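Goncombe Desktop Arm Kit: Set-Up Guide
Section 6. First pick-and-place run

6.1 Before you start

Complete Section 5 (joint calibration) on both arms before running this procedure. An arm that has not been calibrated may swing to full extension when torque is enabled.

You will need:
Two assembled arms, bases fixed to the table
Both power supplies and both USB cables
Desk mat
Cubes and tray from the accessory bag
A computer with Minja 1.5 or later installed

CAUTION: Keep hands, hair and loose sleeves out of reach of both arms whenever the power light is on. The gripper does not sense contact and will keep closing until the servo reaches its torque limit.

6.2 Connecting the arms

1. Switch off both power supplies at the outlet.
2. Route the servo cable along the outside of each link. Leave enough slack at the wrist for a full turn in either direction.
3. Connect each arm to the computer. Plug in the leader arm first. Minja assigns ports in the order it finds them.
4. Switch on the power supplies.
5. In Minja, open Devices and select Scan. Each arm should report 6 servos. If an arm reports fewer, switch off the power and reseat the connector after the last servo listed.

NOTE: Do not connect both arms to an unpowered USB hub. Dropped packets show up as a short jerk in the shoulder joint.

6.3 Setting the home position

1. Move the follower arm by hand until the gripper hangs over the middle of the mat.
2. Select Set Home. The wrist servo should read within 27 counts of 1,916. If it does not, repeat Section 5.
3. Select Hold. The arm locks in place.

6.4 Running the task

1. Place the cubes on the mat within reach of the gripper and set the tray on the mat, clear of the cubes.
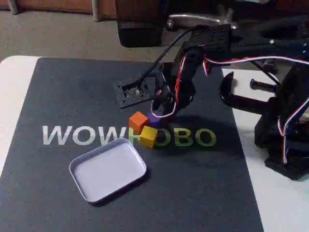

Omutstead Technical Writing

2. Check that no cable crosses the path between the cubes and the tray. The tray may sit at an angle; cubes placed close together, such as the orange, yellow and purple ones on the mat, call for a slower approach.
3. Set Speed to Low and select Follow.
4. Lower the gripper over one cube with the jaws open. Close the jaws, lift straight up, and move to the tray.
5. Open the jaws fully before lifting away.
6. Repeat for the remaining cubes, then select Stop.

NOTE: If the jaws push a neighboring cube, stop and spread the cubes apart by hand with the power off.

To save a run, select Record before Step 3. Files are stored in the Mistcombe folder. For playback, see Section 7.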